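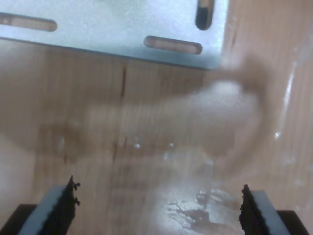
Figure 3. Wrist view with both fingers open over a wet part of the wooden surface, near a slotted metal plate.

Home | Issues | Authors | Search
Print this page | E-mail this article

4.2 Collecting the demonstrations

All demonstrations were given by remote control at the Bodside laboratory. The operator moved a pair of hand-held leader arms and the robot copied them, with a short delay that most people stopped noticing within a session. We recorded 442 attempts and kept those in which the operator marked the task as finished.

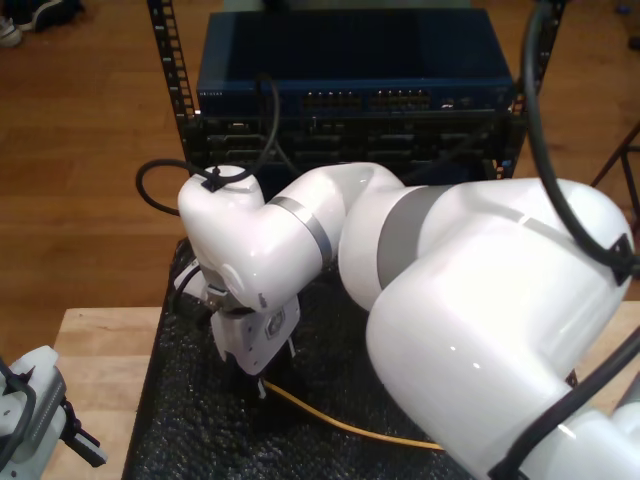 Operators were told to work at their own pace and to avoid correcting a grasp more than twice. A third correction usually meant that the approach had been wrong from the start, and the learned policy copied such hesitation faithfully. We dropped 139 attempts for this reason or for faults in the recording.

Cloth and other soft items needed a different style of teaching. Force is not fed back to the operator in the Cerna interface, so grip had to be judged by eye from the wrist view.

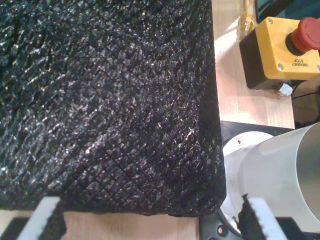
Two operators closed the fingers fully every time, while the others stopped at first contact. We kept both habits in the training set and labelled them, as the Panotham study had mixed them without a label and could not separate their effects afterwards.

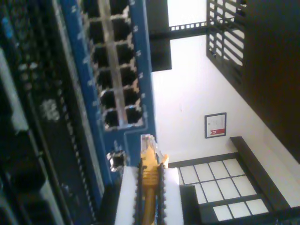
By A. Prendergast
January

Cable work was the slowest to teach. A connector must be lined up with its port before any push is made, and a small error in wrist angle is hard to see from one camera. Operators took 11 practice runs each before their attempts were counted.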